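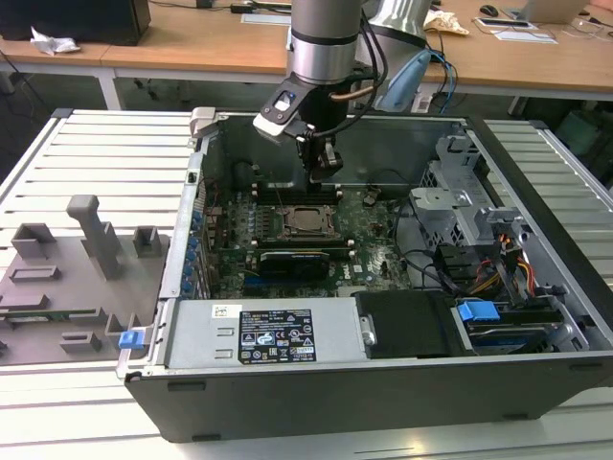
Dell tower on its side, panel off

Old office desktops as a home file server: worth it or not?
Forum: Home Storage and Backup

mossgate
Posted August 6, 2019
My office is clearing out its Dell towers and I can have one for free. I want somewhere to keep family photos, scanned papers and a music collection. All together it's under two terabytes. Right now it's on a laptop and two external drives, and I've lost track of which copy is the newest.

Is a plain desktop tower good enough for this, or should I buy one of the small two-bay boxes? I don't stream video. Three people in the house would use it.

tbrandvold
Take the free one. Put in two drives, mirror them, share a folder, done. I've had one in the closet for years and I only log in to run updates.

Before you buy drives, look at how many bays it has and how many spare SATA power plugs come off the supply. A lot of office towers have room for two 3.5 inch drives and some have room for one. The smaller cases are worse.

Seditz
I'd go the other way. The tower is free but the power isn't. Mine pulled 48 watts doing nothing. I replaced it with a two-bay unit that sits at 24 with both drives spinning. Over a few years that pays for a good part of the box, depending on what you pay for electricity.

It's also quieter. My tower had a fan that ramped up every time the afternoon sun hit that side of the house.

tbrandvold
48 is high for idle. Did you have a graphics card in it?

Seditz
Yes, a small one that came with it. I never tested without it.

tbrandvold
Then that isn't a fair comparison. Pull the card, use the onboard video for the install, and unplug the monitor after that. Turn on the sleep states in the BIOS too. Many office machines ship with them off.

Seditz
Fair enough on the card. I still think someone asking for a place to put photos wants something with a setup page and a phone app. Not everyone wants to run updates from a command line.

mossgate
I don't mind a command line but my husband would. If I'm away he needs to be able to get to the files.

Nellusari
He won't be touching the server either way. He'll see a shared folder on his computer and it looks the same whichever box is behind it.

My suggestion is to forget the mirror for now and think about the backup. A mirror protects you from one dead drive. It does nothing if you delete the wrong folder, because it's deleted on both. If you have two drives, put one in the server and use the other as a backup that gets plugged in once a week and then put away somewhere else.

tbrandvold
I disagree with "forget the mirror." Weekly backups mean you can lose a week. Do both, drives are cheap.

Nellusari
For photos and scans, a week is fine. She isn't running a business. And people who have to plug in a drive by hand stop doing it if the setup is any more complicated than that.

Fotini Zacharopoulos
I did this last September with the same kind of free machine. Some notes:

The power supply connector was not the standard one, so I couldn't swap in a new supply without an adapter. Check yours.

I replaced the coin battery on the board before doing anything else. The old one was dead and the clock went back to the wrong year each time I unplugged it, which made a mess of my file dates.

I ran a memory test overnight. One stick had 901 errors. I took it out and have had no trouble since, and half the memory was plenty for sharing files.

Blow the dust out of the heat sink outdoors.

mossgate
Thank you, I wouldn't have thought of the memory test. How hot do your drives run?

Fotini Zacharopoulos
The hottest I've seen was 63, but that's the processor, in Celsius, during a big copy. The drives stay much cooler. I have them in the front with the intake fan blowing on them.

Dela Peña
Does the office wipe the old drive first? Don't reuse it for your photos in any case. You don't know how many hours are on it. Use it for the operating system if you like and keep your files on new drives.

mossgate
They take the drives out before giving the machines away. So I need a boot drive too.

Dela Peña
Any small SSD will do. You can stick it down with double-sided tape, it doesn't need a bay.

Seditz
Add that to the price of "free," by the way.

tbrandvold
Small SSDs cost less than a pizza dinner now.

mossgate
I'm going to take the tower. Plan is one new drive inside, one external for the weekly copy, and I'll add a mirror later if it gets used. I'll put a watt meter on it and post the number here.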